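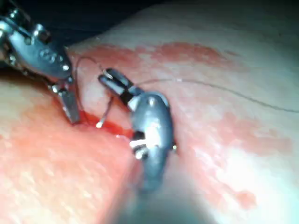
Busisiwe Visser asks why we don't just program the stitch, if it's the same stitch every time. Fair question, so I'll answer it here.

We tried. The first version at Kullico was a fixed path for the needle. It worked on a flat foam block and failed on anything soft. Tissue moves when you push on it, and thread never falls the same way twice.

So now a person does it by remote control. You sit at the console with a grip in each hand, the instruments follow your fingers, and the system records both hands plus the video. The robot learns from the recordings.

A full demonstration is pick up the needle, drive it through, pull the thread, tie, cut. We save each part as its own clip. If the tie goes badly we can still use the drive.

We have 1,519 clips as of last night. Most were recorded since August by 2 operators, me and Hidayah Purba.

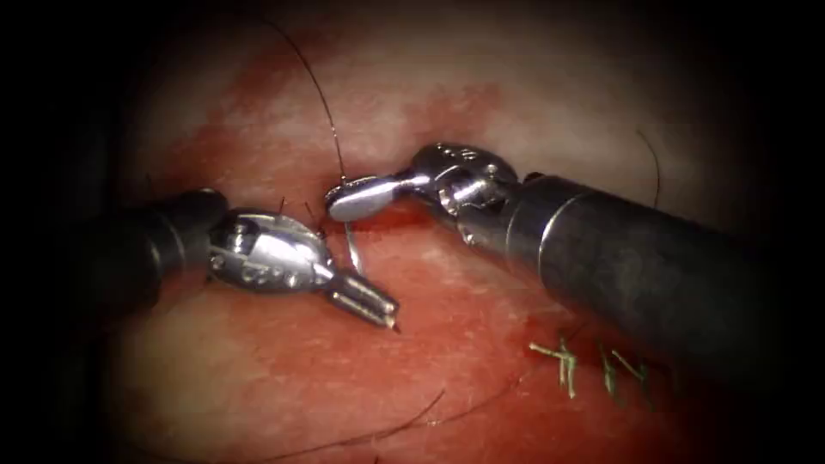 The handoff is where most of our bad clips come from. One hand lets go of the needle before the other has it, or the needle turns in the jaws and you have to regrip. We used to delete those.

Now we keep them if the operator recovers. A robot that has only seen clean handoffs has no idea what to do after a sloppy one. Hidayah argued for this for weeks and I was against it. She was right.

Things that still get a clip thrown out: thread wrapped around a wrist joint, the needle out of view for more than 4 seconds, talking to somebody while you work. You slow down when you talk and it shows up in the data.

Busisiwe also wants to know how long a session lasts. We stop at 24 clips. After that my knots get loose.

Next week we start on running stitches. I'll post how the first set goes.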